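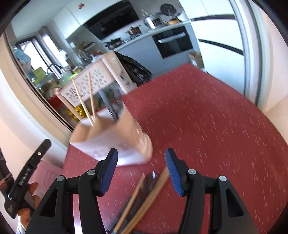 La mesa roja, con el vaso rosa pálido y los palillos de madera.

Inicio | Entrevistas | Casas | Mesa y cocina | Archivo

Categoría: Gente que come en casa

Maja Kaczmarczyk contesta a mis preguntas de pie, porque así, dice, piensa mejor. Llegó a Condondale hace ocho años con dos maletas y un cajón de cubiertos que había sido de su abuela. Los palillos vinieron después. "En mi familia nadie los usaba", explica. "Aprendí en la cantina Iwasaki, donde trabajé un verano. El dueño no me daba tenedor, y yo tenía hambre."

Hablamos primero de la mesa, que es roja con pequeñas motas blancas. Yo le digo que me parece un color difícil para una casa. Ella no está de acuerdo. "Los palillos claros se ven enseguida. Antes tenía una mesa de madera y siempre los perdía de vista. Una vez busqué uno durante toda la cena."

En la mesa los guarda en un vaso de papel, con las puntas como caen. Le pregunto si no prefiere un recipiente más serio, de cerámica por ejemplo. "Tuve uno muy bonito, de la tienda Penitska. Pesaba demasiado y lo rompí en julio, al fregarlo. Un vaso de papel se cambia y ya está."

Su colección es modesta. En total tiene 15 pares, casi todos de madera y sin pintar. Los compra en paquetes pequeños y los lava a mano, con poca agua y poco jabón. Después los seca en un paño, separados, toda la noche. "La madera fina se curva si la dejas mojada", me advierte. "No es grave, pero comer con un palillo curvo da un poco de rabia."

Sobre la forma de enseñar a otros tiene ideas muy claras. No le gustan los palillos con goma para principiantes. A los invitados les da unos normales y les pone delante algo fácil, zanahoria cortada gruesa o tofu firme. El arroz viene al final. "Son 30 minutos de paciencia. Mi hermano necesitó más, pero él habla mucho mientras come."

La cocina queda al fondo, y antes está el estante blanco con un dibujo calado en el lado. Quiero saber si todo tiene allí su sitio fijo. Maja se ríe. "Un poco sí y un poco no. En la parte de abajo pongo la cesta roja, y encima de eso discuto conmigo misma cada semana."

Antes de irme le pregunto qué va a cenar. Fideos con col, me responde, y quizás un huevo.

© Fledatside. Contacto | Aviso legal | Volver arriba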